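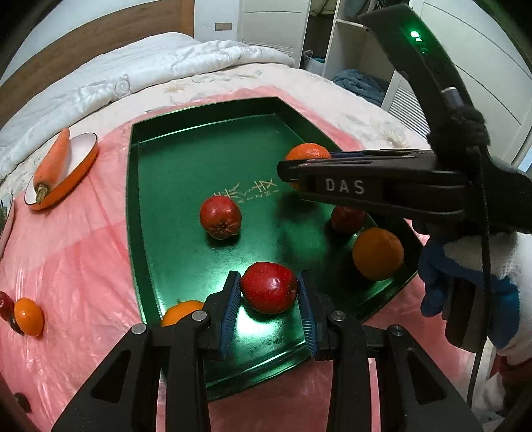
My project was on how well apples keep, and I picked it because my family argues about it every fall. My grandmother swears by newspaper in the cellar, my mom uses the fridge, and I had never seen anybody check. So for my food science class I got two boxes from the Pirner orchard stand and kept them in three places: the fridge, the cellar, and a kitchen shelf.

I weighed everything at the start. The whole lot came to 2,194 grams for the fridge group, and I tried to make the other two close to that (they weren't perfect, apples don't come in neat sizes!). Then I weighed each group again every Sunday and wrote down wrinkles, soft spots and smell. Smell turned out to be a terrible thing to score, by the way. I gave up on it in week three.
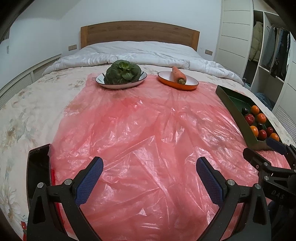 Page last changed: June 3, 2022

The test ran for 41 days. Apples lose water through their skin the whole time they sit there, so weight is the easiest thing to follow at home. The shelf group dropped the fastest and went a bit mealy, the cellar group came second, and the fridge group hardly moved until the last two weeks. My teacher asked if I had measured humidity and I hadn't – the meter I borrowed from the Nerkari lab room had a dead battery and I only noticed on day four.
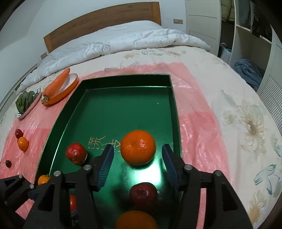 Ethylene was the part I liked reading about most. It's a gas that ripening fruit gives off, and apples make plenty of it, which speeds up whatever is stored close by. Oranges and mandarins don't keep ripening after picking the way apples do, but the gas can still age the peel. A green tray with apples and mandarins sitting in it together looks great on a table and is fine for a few days of snacking, but I wouldn't store them that way for a month. I wanted to test this too and ran out of fridge space.
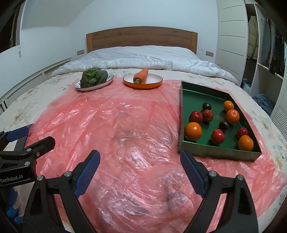

Should you wash apples before storing them?
Leave them dry and wash each one right before you eat it, as extra moisture on the skin helps mold get started.

For my write-up I used a storage booklet from the Druva growers' club and a chapter our library had on cellars. They disagree about newspaper. My own wrapped apples lost less weight than the bare ones next to them, but I only wrapped a few, so I wouldn't bet on it.

If I did this again I'd use one variety (mine were mixed) and start in October with fresh fruit. I'd also fix the kitchen scale first, as it kept jumping by a couple of grams – pretty annoying when that's the size of the change you're looking for.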